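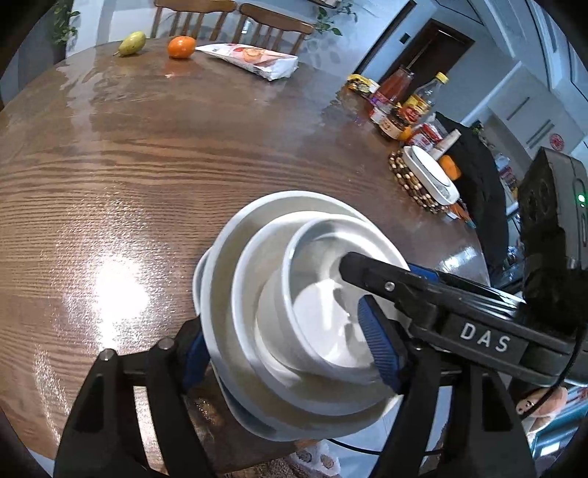 4 min read

Three Bowls and a Round Table: May in the Dining Corner

I keep promising myself this page will only go up when the table is properly cleared, and then another month goes by and there's no page. So here we go, mess and all! This is the May entry for the dining corner, the little stretch between the kitchen door and the window that I've been slowly putting back together after we moved into the Clusgate building.

The white bowls come first because they're the newest thing in here and I'm a bit silly about them. One wide and shallow, one in the middle, and a small deep one that sits right down inside the other two. I wanted bowls that nest. Our old ones were all the same size and stacked into a wobbly tower that took up half a shelf (and made a horrible noise whenever somebody wanted the bottom one). These go away as one lump. The shiny inside of the small one catches the light so nicely, and it has become my favorite for rice pudding.

The wide one I bought separately, from the Flokov seconds shelf, and it was a fluke that the other two fit in it. I had measured it against my hand in the store, like you do, and came home hoping.

The table

Round, wooden, medium brown, with the grain running in strong lines all the way across. I looked at square ones for weeks. Square would have given us more room for plates, but you have to walk past this table to get anywhere in the apartment and I was tired of bruised hips. It came from the Holanda warehouse sale and it cost 70 dollars, plus a very long Friday of getting it up the stairs.

It has a good polish on it and it glares like mad when the light hits. I used to put a cloth over it for that reason. Then I decided I liked the wood more than I minded the glare, and the cloth now lives in a drawer.

The chairs

Wooden, with spindle backs, and there are two of them pushed in on the far side. I love a spindle back. They're a pain to dust, I do them with an old sock over my hand, but they let the light through and the corner doesn't feel so crowded. I've tried cushions on them and the cushions slide off, so if you have a trick for that, please write to me.

The plants

Both of the plants are up behind the table, a leafy one on the left and a trailing one above the right-hand chair. The trailing one has been moved 4 times since we got here. It sulked in the bathroom, it sulked by the stove, and it's finally putting out new leaves where it is, so there it stays, even if tall visitors have to duck a bit.

The fruit

A pear, still yellow-green, and a small mandarin next to it. I did own a fruit bowl. It got full of receipts and batteries and I gave up on it, and now the fruit sits right out on the wood where we see it and eat it. The printed snack bag lying next to them, white with pink and orange on it, is the other kind of thing that gets eaten when it's left out.

The crowded side

And then the right side of the table, which is where the groceries land. Red sauce in a glass bottle, a bottle with a yellow cap, a few jars, something in a yellow wrapper, another little orange fruit that wandered off from its friends. I'd planned a shelf for all of it, a narrow Dronda one that would go on the wall by the door, and it's still on the list. I've gone back and forth on it because the jars are handy where they are when we're eating.

The round trivet made of wooden beads is the one thing over there I'd save from a fire. Right now it has a white rectangular dish on it. I've had that trivet through 2 apartments, and it goes with a round table much better than it ever went with the old one.

The black bag leaning by the edge of the table is the kind of thing that ends up there every single day. I'm looking at hooks.

Next month

The curtains, if I ever hem them, and what I did with the 700 little tiles I bought for the windowsill and then got scared of. I might also have made up my mind about the shelf by then!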